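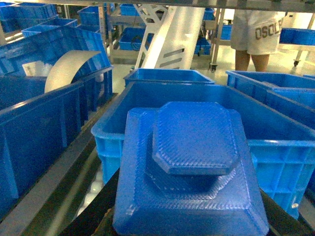
How long does it take to mark out a walkway in a small workshop? Plan on one free afternoon for the cleaning and taping, then leave the floor alone overnight before anyone rolls a cart over it.

By Hazel Whitfield
Print this page | E-mail this page

We redid the floor at our Drakville unit in May, and the steps below are the ones we would follow again. Floor tape is fine for light foot traffic. If you run pallet jacks every day, use paint.

1. Walk the route first. Carry a box from the door to the far bench and back, and note where you have to turn sideways. Chalk both edges of the path as you go.

2. Move anything that stands on the chalk. Shut the walkway while you work and put something at each end that people will notice.

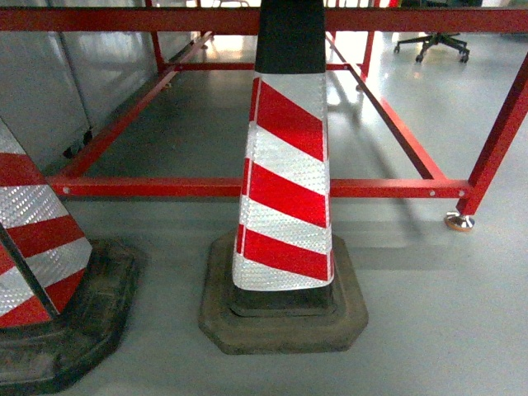
Cone with a red and white striped sleeve.

3. Sweep, then mop with a plain degreaser. Koller makes one we like, but dish soap and hot water will do. Rinse twice. Soap left on the floor is the usual cause of lifting edges.

4. Let the floor dry completely. Ours took over 90 minutes with the doors open. Press a scrap of tape down in a corner and pull it up. If the back comes away dusty, mop again.
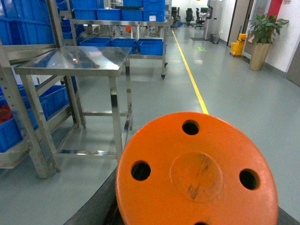
5. Snap a chalk line and lay the tape. Work in lengths of 6 feet or so and don't stretch it, or it will shrink back and leave gaps. Cut the corners square and butt the ends together. Overlaps catch on wheels.

6. Press the tape down with a hand roller. Go over each length three times, leaning on it.

We bought Proment tape from the Jungate store and used most of seven rolls, including one I spoiled by starting crooked.

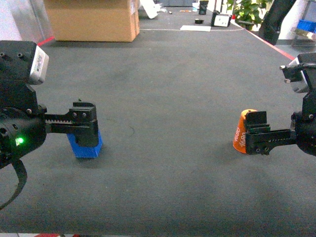

A crooked start can be lifted if you catch it in the first few minutes. After that, cut the bad piece out with a utility knife, clean off the glue and lay a new one. Check the edges again in June, when the floor warms up, and replace any length that has started to curl.

This site uses cookies. By continuing to browse you accept our cookie policy.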